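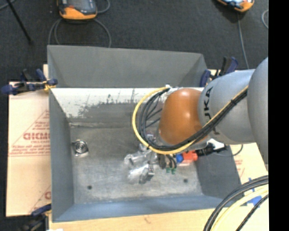
One part left on the floor of the bin, over by the left wall.

I spent most of November comparing two grippers for bin picking, the Tarnel and the Sani. Same arm, same clamped bin, 31 picks each. The Sani missed 9, mostly parts lying close to a wall. The Tarnel missed two. It's slower to close, and I had to redo the cable loop twice before the wrist could turn freely – leave more slack than you think. Next I want to try Callum's camera mount and rerun the corner picks.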